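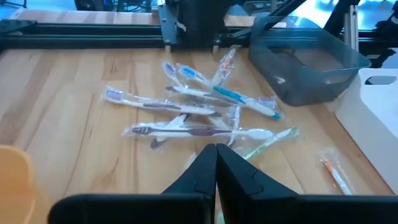

**Friday, drone notes, Cama workshop**

Back from the pilgrimage rehearsal at Zendmont and I've still got grass in my boots! Two flights before lunch, both over the lower path where the walkers bunch up by the bridge (the bit the stewards are always worried about). The Droritz airframe held its height nicely, but the video link dropped twice behind the chapel, same spot both times. I'd bet on the roof. Lead, probably.

Counting software gave 177 heads on the second pass. The stewards' clicker said 8 fewer, and I know which one I trust less, because ours counted a row of fence posts as people last time out. Need to go through the footage slowly with a cup of tea.

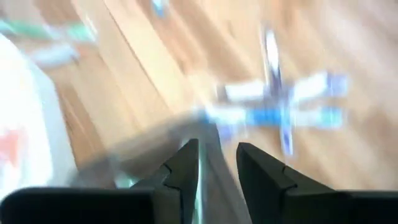
*Floorboards, blurred.*

Battery C is puffy. I've put it in the sand bucket, please don't charge it, whoever's in next. The Ó Flaithearta charger is still beeping at the end of every cycle and I can't find the setting anywhere in the menus. 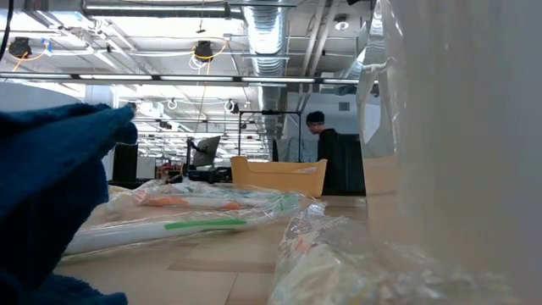

Also we need to ask for the take-off spot to be moved up the hill a bit, well away from the tea tent. I had people wandering over to chat while the props were turning, lovely people, but no. Will email the organisers tonight with a sketch map and ask about roping it off.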